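Umpiring and Rules, Evening Course
Handout 4: Reading a rule change (and living with it)
Cukbridge Sports Centre, 22/03/2018

Hello again, and thanks for sticking with me after last week's session on signals, which ran over by ages. Tonight is less arm-waving and more reading. Bring the rule book, a pencil and whatever you scribbled about netball, we'll need it.

What we're doing

I want us to look at how a game's rules get changed, who has to cope with the change, and what you do on court when half the players know the new version and half don't. I'm using indoor five-a-side netball for most of this because it's what I umpire and what I can talk about without looking things up. If your sport is something else, translate as we go. Most of it travels pretty well.

1. Three sorts of change

I sort them like this in my own head (you won't find it in any official book, so please don't quote me in the written test!).

Safety changes. Someone got hurt, or nearly did, and the rule is tightened. Players grumble for a week and then forget it was ever different.

Tempo changes. Shorter breaks, quicker restarts, rolling substitutions. These are the ones that catch umpires out more than players, as you've got to be in position sooner and you can't chat to the scorer.

Tidying changes. The words are altered and the game is meant to stay the same. Read these most carefully of all. I once spent a whole evening penalising something that had been legal under the old wording and was still legal under the new wording. I'd just read it too fast on the bus.

2. The Griltley League example

The Griltley League moved from four quarters to two halves a couple of seasons back. On paper it's a single line. In practice it touched substitutions, time-outs, the swapping of ends, when injury time could be added and who got the centre pass after the break. Have a go at listing everything else it might have touched before you turn over. I gave this to last year's group and they found two I'd never thought of, one of them to do with the half-time oranges, which I'm allowing.

The league had 575 registered players at the time and sent the change out as one email. You can imagine. At my first match under it, both captains came up to the toss with different ideas of how long a half was, and the scorer had a third. We stopped, agreed it out loud, wrote it on the score sheet and got going. That is still my advice. Agree it, say it to both captains together, write it down.

3. Before the match

My own routine, which you can steal:

Read the change in full the night before, then read the rule either side of it.

Write the new rule out in your own words, in one sentence. If you can't, you don't understand it yet (I had to try several times with the new held ball rule).

Get to the hall early and sort yourself out. Change, fill your bottle, use the loo, wash your hands, check your whistle works.
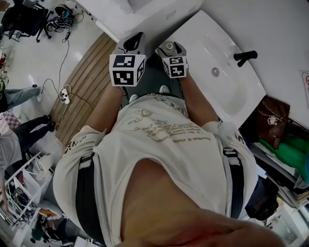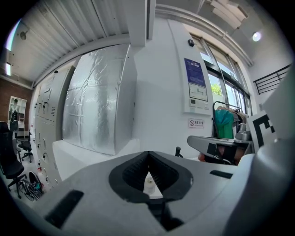 Find your co-umpire and compare sentences. If they don't match, go back to the book together.

Tell both captains what's new, in the same words, at the same moment. Keep it short, they're cold and they want to play.

4. During the match

You will forget. Everyone does in the first few games, me included, and the old rule comes out of your mouth before the new one has got its shoes on. If you've blown for something that's no longer an offence, own up straight away, restart as the book says and carry on. Players will forgive a quick "sorry, my mistake" far sooner than a long speech.

Don't invent a grace period, by the way. I know it feels kind. But if you let one side off in the first half you've got to let the other side off too, and by then you've lost track and so have they. At the Peeters Cup we had a warning-first policy, agreed by the organisers in advance and printed in the programme, and that was fine. It was theirs to decide and it applied on every court.

5. Afterwards

Jot down anything that felt odd. I use the back of the score sheet copy. If the same muddle comes up in 3 matches, it's worth writing to the rules secretary, and do say what happened in plain order. Leave out who was rude to you.

Reading for next time

The section on advantage, all of it, plus the two pages of notes at the back that everybody skips.

Written task

Pick one rule change in your own sport and explain who it affects and how you'd brief two captains on it. 300 words is plenty. It's not the 2000 someone handed in last May, lovely as that was! Hand it in at the start of the session or leave it in my tray behind the desk.

Next session we're in the small hall again. Trainers please, we'll be walking through positions for the centre pass.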